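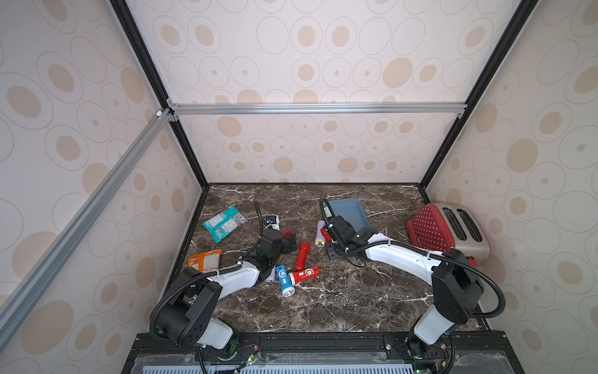
I have been putting off the torch drawer since May, and Boxing Day felt like exactly the right moment for it, what with everyone asleep in front of a film and half a tin of shortbread within reach. You know the drawer I mean, the one that swallows every small light that comes into the house and then refuses to hand one over when the power goes. The only way I can ever sort anything is to tip the whole lot out where I can see it, and I love how cheerful small torches look against dark marble with white veins running through it, the blue one with its white circle, the reds, the soft lavender ones. Snack bags on the table too, a teal one and an orange one, and I can't imagine a sorting session without snacks!

So, torches. I do get a bit carried away with them. It started when we moved to Flelley, where the lane has no street lamps and the electricity goes off whenever the wind comes up the valley. Our first winter we had one big rubber torch that lived in the car, and it was never in the car. After that I began picking up little ones whenever I saw them, mostly from the hardware stall at Vellach market, and mostly for the colour if I'm truthful. A red torch in a coat pocket is a lovely thing to find.

My method is simple. Everything comes out and gets clicked on and off. If it lights, it goes to the left. If it doesn't, it gets a fresh battery and one more chance, and I clean the little spring inside with a dry cloth while I'm there, as they get a crusty white bloom on them if a battery has been left in too long. (Wear gloves for that bit, or at least wash your hands before you go back to the crisps.) You would be amazed how many come back to life with nothing more than a wipe!

Then the lenses. I used to ignore these completely, but a cotton bud and a drop of washing-up water makes such a difference. One of my old ones had gone so cloudy that I thought the bulb was failing, and after a clean it threw a beam right down to the gate. I went out in my slippers to check and came back with wet feet and a huge grin.

Colours earn their keep as well. I've settled on blue for the kitchen, red for coats and bags, lavender for bedside tables, and I stick to it fairly strictly — the children know it off by heart now, and they're quick to tell on anyone who puts a red one in the kitchen. The odd little things that end up in with the torches have a tray of their own to go in, where they can wait until somebody remembers what they belong to. I still have a plastic clip from a Szabo bike light that I haven't owned for years, and I'm not ready to part with it.

Spare batteries are the next job. I had 42 of them rolling about in various tubs, so I've bought one of those flat Rarmont cases with a slot for each and a tester built into the lid. It is so satisfying. I tested every last one while the potatoes were roasting and filled a bag with the flat ones for the recycling point by the library.

I've got four torches left over that don't have a home yet. One might go in the shed, if I can find a hook for it, and I fancy one for the greenhouse so I can go slug hunting in spring without balancing my phone on a flowerpot. The string drawer is next, and I'm looking forward to that one a bit less.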